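Naleo opens Larnton service centre for home kitchen repairs

11/10/2021
By Nhi Nghiêm

Naleo has opened a service centre in Larnton to handle kitchen repairs, bench resurfacing and tap replacement for households across the district. The centre takes bookings from today.

The company has worked in the area since August, when it took over the maintenance contracts held by Skurneo. Those contracts cover 1,559 homes, most of them rental units and townhouses. Until now, crews drove in from the Sepúlveda Street depot, and tenants often waited two weeks for a minor job such as a dripping tap or a loose cupboard hinge.

With crews based in Larnton, Naleo expects to attend most minor jobs within five working days. Urgent plumbing faults will still be handled through the after-hours line, and the number has not changed.

"Most of the calls we get are small things," said Uyên Giáp, operations manager at Naleo. "A drawer won't close, or the sealant behind the sink has gone mouldy. They don't take long to fix once someone is in the suburb. The driving was the slow part."

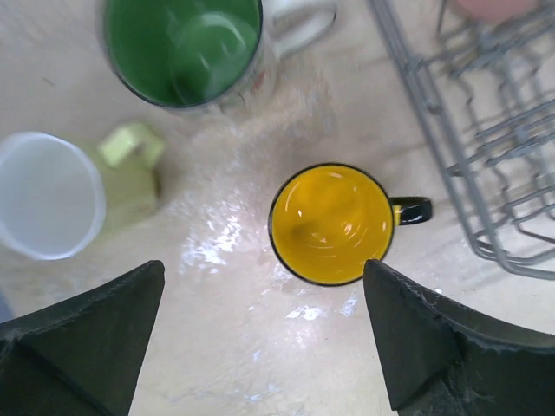 The centre employs seven tradespeople and two booking staff. Two of the tradespeople are apprentices in their second year, and both will stay on the Larnton roster until they finish their training. Naleo does not plan to use subcontractors for routine work, although stone benchtops will continue to be sent to an outside mason.

Customers whose homes were covered by Skurneo do not need to sign a new agreement. Existing terms carry over, including the labour warranty on past repairs. Anyone with a job already booked will keep the same time slot and will receive a text message with the name of the tradesperson. Tenants should continue to report faults through their property manager unless their lease says otherwise.

Owner-occupiers can also book directly. A standard visit covers the first hour of labour, and parts are charged separately. A written quote is given before any work that would go past the first hour. Pensioners and concession card holders do not pay the call-out fee.

The front counter is open on weekdays from 7 am. Customers can drop off tap fittings, hinges and drawer runners to be matched, and parking is available at the rear of the building, with entry from the laneway.

Media enquiries should be directed to Nhi Nghiêm at the Naleo communications office.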